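Ostden Student Manipulation Project
Progress report to Fosstead, September
Prepared by Viera Ondrejka, course lead

The two-arm bench is in service and is used by both student groups. Spending to date is $2,875, within the equipment line. Remaining funds are held for spare finger pads and cables.

Students have logged around 45 teleoperated runs on the kitchen-item tasks. Efua Amegashie is reviewing the logs for dropped samples and will issue the cleaned set to the groups. Two work items stay open: wrist camera exposure and cable routing near the left arm. 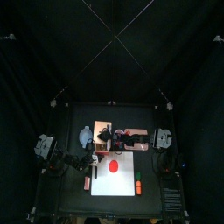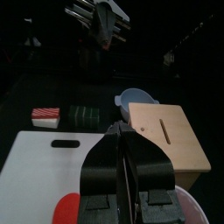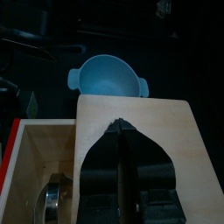 Two-arm bench, overall view (first) and from the wrist cameras (second and third).

Related items
Trorkport regional entry rules
Pešek arm safety checklist
Student project budget, revision 2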